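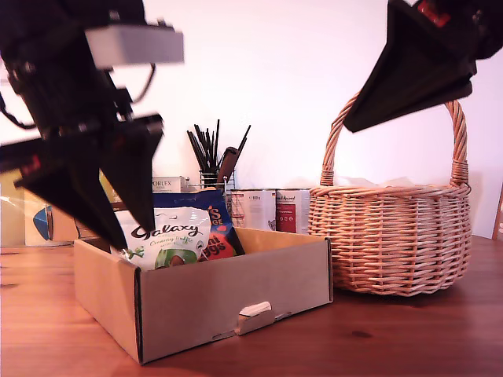 Cardboard box and wicker basket on the table, side by side.

Estmont Cherry Pit Spitting Contest
Site and safety checklist, with inspector's comments
Checked Thursday, before public entry

1. Spitting lane
Lane marked and taped: YES
Surface level: NO
Comment: The organizers call it flat. A marble put down at the foul line rolled left and kept going. Either move the lane or stop saying records set on it will count.

2. Spectator barriers
In place on both sides: YES
Set back from lane: PARTLY
Comment: Left side is fine. Right side leans in toward the landing area near the far end. I was told people "know to stand back." I have been to this contest before and they do not.

3. Cherries
Supplier paperwork on site: YES (Kurnora, lot 836)
Washed: STATED, NOT SEEN
Kept cold: YES
Comment: The Kurnora sheet says the fruit is all one size. It is plainly not. This is a fairness matter more than a safety one, but expect complaints.

4. Choking response
Trained first aider at the foul line: NO
First aid tent: YES
Comment: The tent is on the other side of the parking lot. Contestants will be breathing in hard with a cherry pit in their mouths. The first aider needs to be standing at the line for every round. Do not open without this.

5. Children's round
Minimum age posted: NO
Parent signature forms: YES, 17 printed
Comment: Last year's sheet had the age limit on it and this year's does not. Asked why and got two different answers. Put it back.

6. Measuring equipment
Tape checked: YES
Electronic distance reader (Fliline): FAILED
Comment: Three readings of the same pit, three different distances. The Fliline booklet blames sunlight. It was overcast. Use the tape.

7. Stage and sound
Stage steps have handrail: ONE SIDE ONLY
Cables covered: YES
Generator fenced: YES
Comment: Zúñiga Stage Hire promised the second rail by 2 p.m. Not there when I left. Close those steps if it doesn't come.

8. Cleanup
Pit sweeping between rounds: PLANNED
Comment: No broom on site. A plan without a broom will not keep anyone from slipping.

Result: NOT PASSED. Items 4 and 7 must be fixed before opening. Items 2, 5 and 8 before the first round. Recheck at 11 a.m.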